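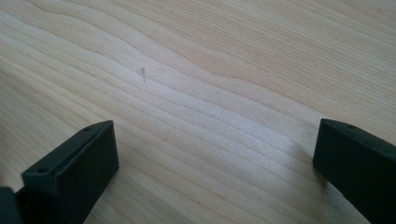

Table top, reading room, Drelanside

Progress report to the Kemard fund, February
Prepared by Merike Vaher, Nadar oral history project

1. Interviews
We have now recorded 158 interviews with former workers of the Clarosier spinning mill. The oldest speakers were visited first, as we agreed with you in the plan. Three of them asked for a second visit, and these are already done.
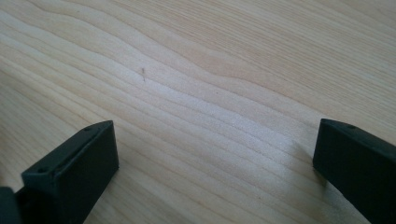
The typing of the recordings goes more slowly than I hoped. The local dialect has many words for parts of the looms, and our typists must often stop and ask. We have 1078 pages typed and 620 of them checked.

2. Meeting with the families
In the evening we read some pages aloud and asked for corrections.
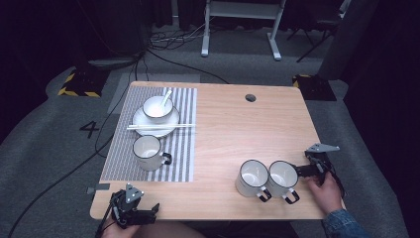
Oskar remarked that the night shift is almost missing from the pages, and that his mother would not have forgiven us for it. I agree with him. We will look for more night workers before we close the list.
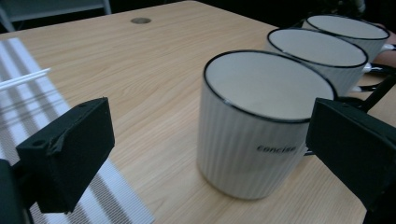 3. Next period
Finish the checking of typed pages. Print the word list in a small edition. I also ask for your permission to move the unused travel money to typing.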